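Trullance Listing Desk: User Guide
Section 4. Adding a property and placing it on the map

Before you start

You need an active agent or office account and a signed listing agreement. Assistants can fill in every page of the form but cannot publish. If you are moving listings over from the old Turkinlow system, use Section 9 and come back to this section for the map steps.

Have the following at hand:
Parcel number from the county record
Full street address, including any unit number
Interior square footage and the source of the figure
List price and list date
Photos in JPG or PNG format

4.1 Create the record

1. Sign in and open Listings.
2. Click New Property. The form opens on the Address page.
3. Pick a property type. The type cannot be changed after you save the first page. If you picked the wrong one, delete the draft and start again.
4. Enter the parcel number. If the county is connected, the lot size and year built fill in on their own. Check both against the paper record.
5. Enter the street address the way the post office writes it. Put the unit number in its own box.
6. Click Save Draft.

Note: A draft with no changes for 80 days is moved to the archive. You can bring it back from Listings > Archive. Photos are kept, but the list price is cleared.

4.2 Enter rooms and size

1. Open the Rooms page.
2. Add one line for each room. Use the drop-down names where you can. A room typed in by hand will not show up in buyer searches.
3. Enter bedrooms and bathrooms in the boxes at the top. These are separate from the room lines and do not update each other.
4. Enter the square footage and choose a source: county, appraiser, owner, or measured.

Caution: Do not leave the bathroom box blank on land or storage listings. Enter 0. A blank box prints as "na" on the public page and on the flyer.

4.3 Add photos

1. Open the Photos page and click Add.
2. Select up to 18 files at a time. Wait for the green bar to finish before adding another batch.
3. Drag the photos into order. The first one becomes the cover.
4. Type a caption under each photo. Captions can be up to 78 characters, with spaces.
5. Click Save Photos.

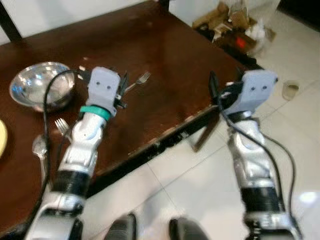 Figure 4-1. Wooden table and white tiled floor.

If a photo shows sideways after upload, click Rotate once and wait for the page to refresh. Clicking again before the refresh turns it twice.

Replacing the cover photo does not change the one on flyers you have already made. Open Flyers and click Rebuild.

4.4 Place the map pin

The pin is set from the address when you save the draft. In town it is usually correct. On highway frontage, shared driveways and numbered lots it often lands on the road or on the lot next door, so check it every time.

1. Open the Map page. The pin shows in red.
2. Switch to Satellite view.
3. Zoom in until you can see the lot lines. They do not show at the lower zoom levels.
4. Click Unlock Pin.
5. Drag the pin to the main building. For bare land, drag it to the point where the driveway or access road meets the lot.
6. Click Lock Pin, then Save.

The pin turns blue once it has been placed by hand. A blue pin stays where it is even if you edit the street address later. To go back to the automatic position, click Reset Pin.
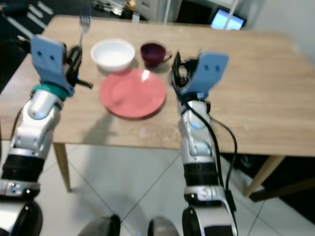

Figure 4-2. Wooden table.

Caution: Lot lines on the map come from county data and are not a survey. Do not send a screen print of the map to a buyer as proof of a boundary.

4.5 Highway addresses

Some addresses carry both a highway number and a local road name. Trullance keeps one as the main address and the other as an alias.

1. On the Address page, click Add Alias.
2. Enter the second name in full. Do not shorten "Highway" or "Route."
3. Choose the direction (east, west, north, south) if the road signs use one.
4. Save, then return to the Map page and check that the pin has not moved.

Buyers can search by either name. Only the main address prints on the flyer. In the Dunau and Hao regions the alias is required, and the form will not save without it.

4.6 Publish

1. Open the Review page. Missing items are listed in orange.
2. Fix each item and click Check Again.
3. Click Publish. The listing appears on the public site in roughly 13 minutes.

If the listing is still missing after an hour, check that the list date is not set in the future. For pin or county data problems, write to Ileana Olteanu at the map desk. For account and publishing rights, contact Jinfeng Lu. Include the parcel number in your message.

Go to Section 5 to schedule an open house.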